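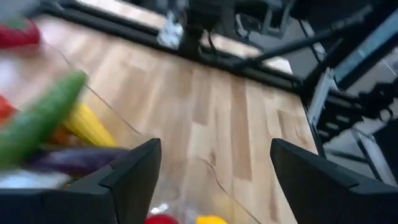

News > Workshop > Builds
Home | News | Projects | Open Nights | Join

Two-arm bench takes on bagging

Members of the Prandden shared workshop have moved their robot build on to packing toy vegetables into clear plastic bags. Joaquín Henríquez built the bench over 90 evenings. Els Jansen writes the control software – now on its second version. Parts have cost roughly 200 euros since August. The next open night is Friday, December 13, 2019.

Contact | © Prandden Workshop | Back to top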